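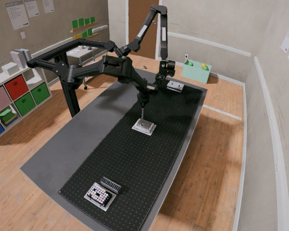
Tona Council will keep the Rurnon Street library open until 8 pm on weeknights from January, after a petition for longer hours drew 2000 signatures.

The branch now closes at 5 pm. Councillors voted on Monday night to fund the extra hours for a year at no cost to members.
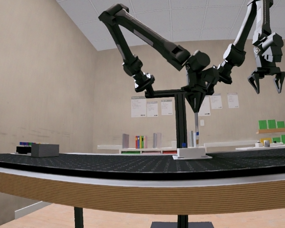
Ximena Espinoza, who organised the petition, said shift workers and high school students had been missing out.

"By the time I get off the bus from Tlapale, the doors are locked," she said.

The children's area will still close at 5 pm. Returns can be left in the chute on Grurkero Lane at any hour, and the limit on loans goes up to 45 items per card.

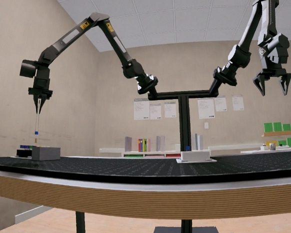 Two black arms on a shared mount above a curved laboratory table.

An information session will be held at the branch on Sat 22 November at 10 am. Bookings are not needed.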